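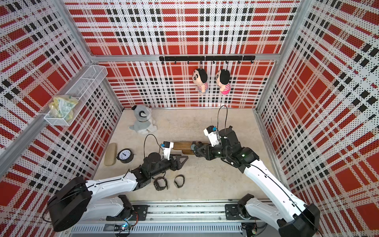
The Vasell two-arm cell during tabletop handling trials, with the right gripper closed on one end of a wooden piece.

Reading time: 2 min

The Vasell cell is sold as a complete station for teaching and small research groups. It was evaluated at the Nurnbridge training center over 12 working days, under the direction of Yen-ting Hsueh. The unit was purchased at list price, and the supplier had no part in preparing this review.

Both arms are mounted on one long rail along the front of the enclosure. Each carries a small wrist camera above the gripper. Assembly took two staff members 10 hours, most of it spent on alignment. The printed manual is clear on wiring but says little about calibration – the online version should be used for that step.

Handling trials drew on ordinary household goods, among them wristwatches, a clock, an eyeglass case and soft toys. Of 370 recorded attempts, 162 involved both arms. Rigid items gave few problems. The watch straps were harder, and staff had to slow the closing speed well below the default setting.

The cables leaving the grippers form tall loops, and operators should check their clearance before any long reach. The perforated wall panels accept baskets and hook rails without difficulty, although the bold plaid print may not suit every laboratory.

The Hurkura control software was stable throughout. Its logging screen is slow to load, and a revision is promised for October.

The cell is recommended for supervised teaching use. Buyers who need unattended operation should request a longer trial first.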